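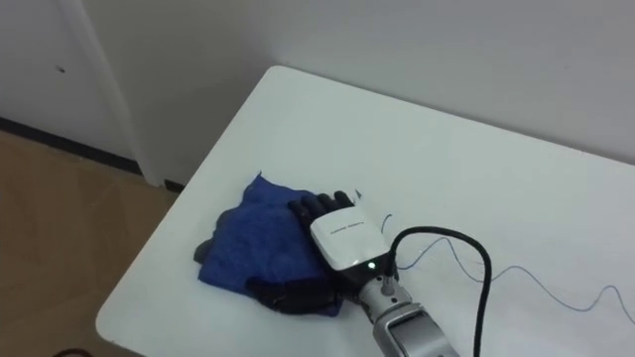 3.2 What couples asked the venues for

I went into this part of the study expecting to read a lot about flowers. We had 600 enquiry emails, all sent to three wedding venues (I call them Wosix, Lencho and Sudeck here, which are stand-in names the owners were happy with), and I read every one of them over a rather long September. Flowers hardly came up! What people wanted to know, over and over, was when they could get in and when they had to be out.

I sorted the emails by their first proper question, leaving out hellos and congratulations. Access times came top at Lencho and Sudeck. At Wosix it was parking, and having driven there I can see why. Price was lower down than I'd guessed, though all three put their prices online, so please don't read too much into that.

Figure 4. Cloth on a white table.

Linen was the other surprise for me. More than 25 couples asked whether they could bring their own tablecloths, and 17 of those wanted to know who would iron them. Sudeck has a flat rule against outside linen, Lencho says yes if it arrives 12 hours ahead, and Wosix seems to decide on the day (I asked twice and got two answers). I'd love to know if firm rules put people off booking, but the emails stop at the enquiry stage and we had no booking records to match them to.

I coded everything on my own in Dotside, so there is no second reader to check me against. I come back to that in Section 5.

Contact the authors | © 2024 | Back to top

Related items
Seating plans and family rows: a small survey
Who pays the deposit?
Evening guests and the buffet question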